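Search the diary Go

November, late in the evening

I wanted to write earlier, but the comparison was not finished until after supper and I did not want to stop in the middle of a set. Now I have tea and my feet are on the heater, so I will try to put the day in order.

Today was the day of the two controllers. The old one is from Dosix, and we have used it since I came here. The new one is from Plernent and Océane Landry has been asking me to try it for weeks. She says I am too loyal to things I have already learnt, and she is probably right. We agreed that each controller must get the same house, the same mobile robot and the same goals, and that I am not allowed to change the gains once a set has begun. I gave each one 300 runs. In the simulator this does not take so long as it sounds, but I still had to sit near it, for the reason that Plirimel sometimes stops between two runs and waits for somebody to press a key.

I began with Dosix, so that I would have a number I trusted. It drove as it always drives. It is slow to turn and it makes a small correction at the end of each movement, like a person who parks the car and then parks it once more. I know this habit so well that I nearly like it. The number was good and a little boring.

Then I changed to Plernent. For the first 11 runs it was so bad that I thought I had connected the wheels in the wrong order. I checked them, and the order was right. The fault was in my own configuration file, where I had left the time step from the old controller. I am ashamed to write this, but a diary must have also the stupid things. I deleted these runs and started the set again from zero.

After that it was a different story. It turns early and smoothly, and it does not make the second parking. I looked at the views for a long time, more than I needed.
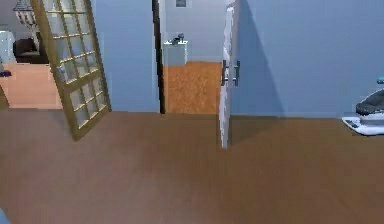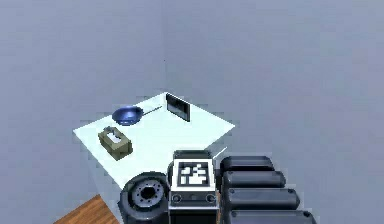
Océane came to my desk before lunch with her coat still on. I showed her both curves without the names and asked which one she would choose. She pointed to Plernent at once, and then she asked what happens when the floor friction is lower. I had not tested it. She always finds the one question that I have not prepared! So in the afternoon I made the friction lower and ran a smaller set for both.

The result is not so clear as I hoped. With low friction Dosix becomes even slower, but it arrives. Plernent still arrives sooner, but sometimes it stops a little turned from the goal pose, and this is bad for the arm, which then must reach from the side. If the base is turned too much, the planner for the arm gives up and I get an empty line in the log. I would prefer an error message. An empty line tells me nothing, and I must go back and play the run again to understand it.

I tried also to change the camera position, a bit higher on the robot and looking more down. It was not on the plan for today. I think it helps for small things standing close to the base, but it loses the doorways when the robot is driving between rooms, so maybe we need two cameras, or one that can tilt. I wrote this on the board in red. The board is nearly full and I do not know who is responsible for the green part in the corner, it has been there since the summer.

One more thing about the settings, so that I do not forget tomorrow. The limit for planning is 3000 steps. With Dosix this is always enough. With Plernent it is enough in the normal house, but with the low friction I had to go up to 3700 before the empty lines became rare. I must write this in the report, otherwise the comparison is not fair to the old one.

Océane wants us to take the new controller to Toledo, where the real robot is. I said that I want first one more day with the low friction, and also one with the heavier gripper, because the base will behave differently when there is more weight on the arm. She said one day for both. We did not finish this discussion, her bus was coming.

I forgot to eat the second half of my sandwich and it is still in the drawer. I also forgot to telephone my mother. I will do it in the morning before I start the gripper set, and I must ask her about the blue blanket, if she can send it, the flat is getting cold at night.

Contact | Copyright, all entries by the author | Back to top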